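Plutham Tool Library – Monthly Members' Meeting
Minutes, 3/10/24

I'm taking notes again, so you get them my way. Golnar Hashemi ran the meeting and we got going a few minutes late while people found chairs.

Last month's minutes were approved with one fix. I wrote that the belt sander was retired. It was the disc sander. The belt sander is fine, please keep borrowing it.

Money. We have $2231 in the account. The dues reminder went out and 27 people still haven't paid, and you know who you are (so do I, I have the list). Afshin moved that we spend up to $300 on replacement hand tools before summer, mostly pliers and a decent set of chisels. Seconded, passed, no one against.

Boltwood workshop day. Still on for the spring. They want to know how many benches we need and Golnar will write back to them this week.

Then the long one. Golnar had put "can a machine do the put-away yet?" on the agenda, and I figured it would take five minutes. It took most of the evening!

Put-away, for anyone new, is the chore at the end of every open shift: everything that came back gets checked, wiped down and hung on its proper hook. It's dull and we're always short of hands for it. Afshin Alipour has been following the two-arm setups people are trying on exactly this sort of job, so he talked us through where he thinks things stand, and we spent a good while on the pegboard one.

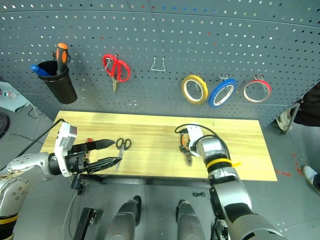 Two arms at the tool board, with one hook still open between the red scissors and the yellow tape.

Afshin's view is that picking up is the part that's coming along. A tool lying by itself on a flat board, good light, nothing piled on top – he'd bet on the machine there. Hanging it back up is where he gets doubtful. Scissors have to be turned the right way up and a loop has to go over a bent wire, and if you're a little off you just push the hook around. I said that describes me after a Saturday shift.

Golnar liked that the black-handled scissors were lying flat with the handles away from the front edge, and asked what happens when they land half open on top of a pile of clamps, which is how ours come back. Afshin said he wouldn't count on it. He also pointed out there's someone standing right there by the board, and that in his opinion you'd want that for a long time yet, so you haven't saved yourself a person. You've given the person a different job.

We wandered into housework for a bit. Laundry folding (two people would pay anything for it), dishwashers, whether a robot vacuum counts. I think it counts. Golnar doesn't, because she has to pick up the whole living room before she can run hers.

Next was the checking. Even if something hangs up every tool perfectly, who notices the cracked handle or the dull blade? I brought this up and I'll stand by it. Half of put-away is looking at the thing in your hand – and I'd trust any of our regulars over a gripper on that one, for now.

Afshin had also looked at the Hustorex brochure, which is for shop-floor kitting and wants every item in a fixed tray. Our stuff doesn't live in trays. We didn't take it any further.

Straw poll: could a machine do our put-away today? Three yes, the rest no. Golnar would like to ask again in November and see if anyone has moved.

What we agreed to do meanwhile:

Afshin will paint tool outlines on our own pegboard, so humans can at least find the right hook.
Golnar will call the Holanda Street hardware store for a price on 75 wire hooks.
I'll rewrite the put-away sheet by the door. The old one still mentions the disc sander.

Any other business. The side gate sticks, lift it as you pull. Whoever left the casserole dish, it's on top of the fridge.

We wrapped up at nine.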